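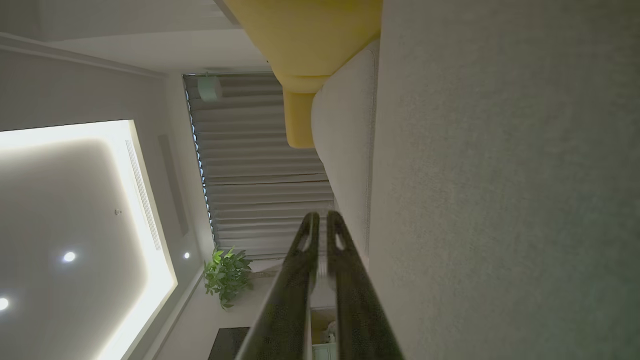

Reading time: 2 min

Tramadari lounge clothes set - data card

Tramadari is a set of recordings of a two-armed robot working with loose clothing in a furnished lounge. It was put together by the housekeeping staff at Lalier serviced flats and the robotics group at Boateng. It holds 568 episodes, of which 474 are marked usable.

Views: a camera at each wrist and one at the head. The wrist views are often tilted or sideways. We have left them that way.

Who did the work

Yurani Ccori and Ilgın Tekin drove the arms. Both clean flats for Lalier and were paid their normal rate for the hours. Nobody lost a shift to the recordings, but rooms were shared out differently in November and the late team took on more of them. 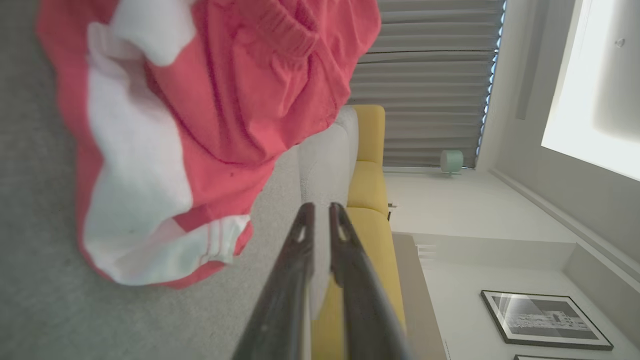

Siu-ming Kao asked that the card also say what the job turns into if the arms are kept on. Picking up after guests is the part that hurts her back, and she would gladly hand it over, but she does not want to spend the day watching a machine do it slowly and then be timed as if she had done it herself.

Lalier has agreed that room times will not be taken from these recordings. Operator names are not in the episode files - shift codes were removed too.

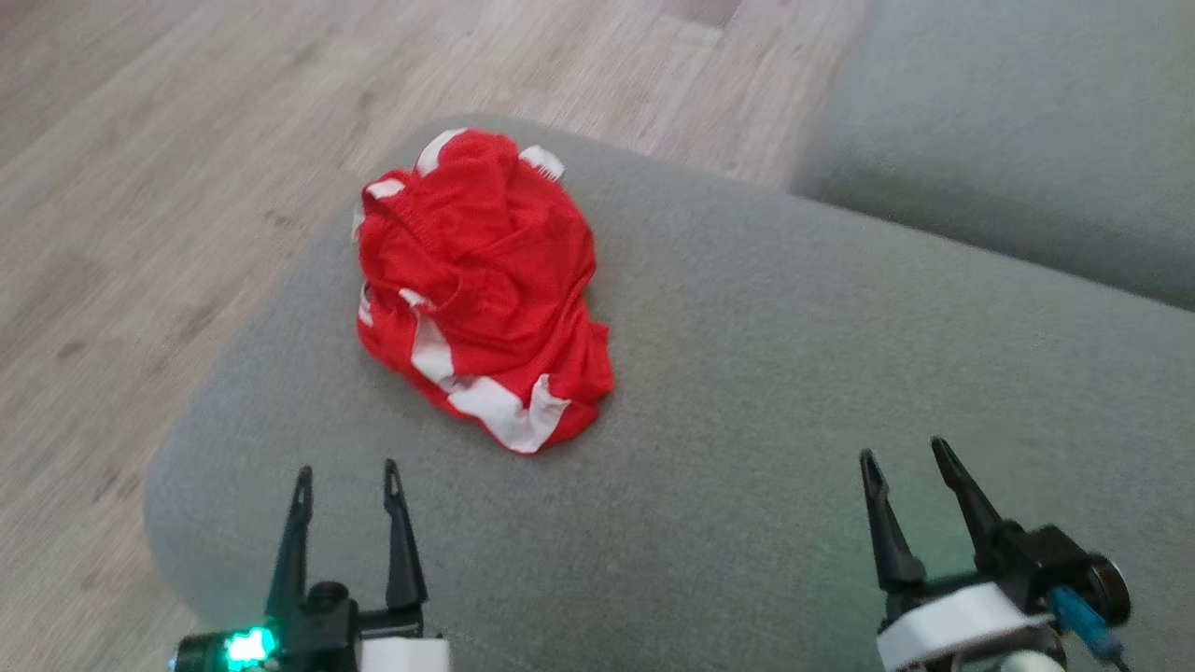 Known limits

Soft, thin fabric folds over on itself and labels for collar, waistband and hem are not reliable. Treat them as a guess. Episodes stopped by the operator are kept in a separate folder with a short note from whoever stopped them.

Please do not use the set to rate or compare staff. Corrections go to Ju-won Woo at Boateng, who replies within 10 working days.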